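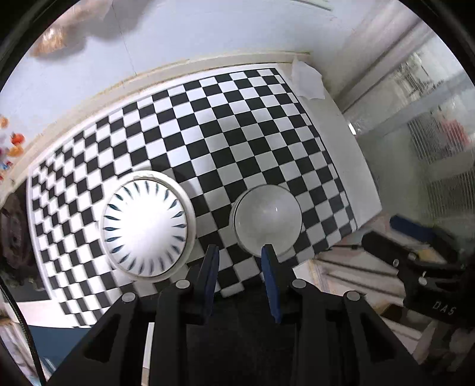 My aunt Kerttu Peltonen left behind one house, 2 boats that did not float, and a quantity of dishes that the lawyer's letter described as "substantial." The letter was dated March 28, 2020. By June I had been named Person In Charge of Crockery, a title my cousin Heikki made up so that he could be Person In Charge of Boats.

I set up on the white table by the blue wall and began with the small stuff. Lids, mostly. Aunt Kerttu had believed that a lid should be kept long after its pot had gone to its reward, in case the pot reconsidered. One had dark blue petals going around the middle in a ring, and it might have been a lid or it might have been a dish. I turned it over several times. It declined to say. I put it on the checkerboard next to a frosted dome that had clearly once covered something, butter or possibly a very short cake, and wrote "lid?" in the notebook.

Then I wrote "lid?" again.

Heikki called from the boathouse to ask how many pieces I had done. I said 79, and he said the boats were going well too. Neither of us was under oath.

The trouble was Trilok Pal. He ran the secondhand shop in Rantala, and he had offered 300 for the whole collection, sight unseen, provided it included the peony plate. Everybody in Rantala knew the peony plate. It had come out for christenings and for the priest, and once for a man from Herkis who was supposed to marry my aunt and who, on being served herring on it, asked whether there was anything else. He was driven to the ferry that same evening. The plate was washed and put away.

I found it in the last box, wrapped in a bath towel.

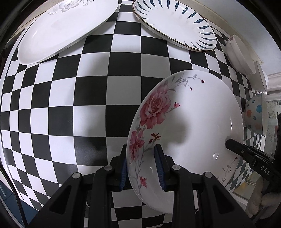 The peony plate, or the rose plate, depending on which side of the family you ask.

I had remembered it as bigger. I had also remembered it as ugly, and there I had been unfair. The flowers kept to the left, mostly, and the grey branches wandered off over the top as though they had somewhere to be. In the middle there was all that white, where the herring had gone.

"Is it there?" said Trilok Pal on the phone.

"There are a lot of lids," I said.

"But the plate."

I looked at it for a while. I don't own a dining table. I eat over the sink, from a bowl that came free with a Wundik toaster.

"I'm only up to the lids," I told him.

Heikki came in at seven, wet to the knees, and wanted to know what there was for supper. I said herring. He asked whether there was anything else, and I went to look for the ferry schedule.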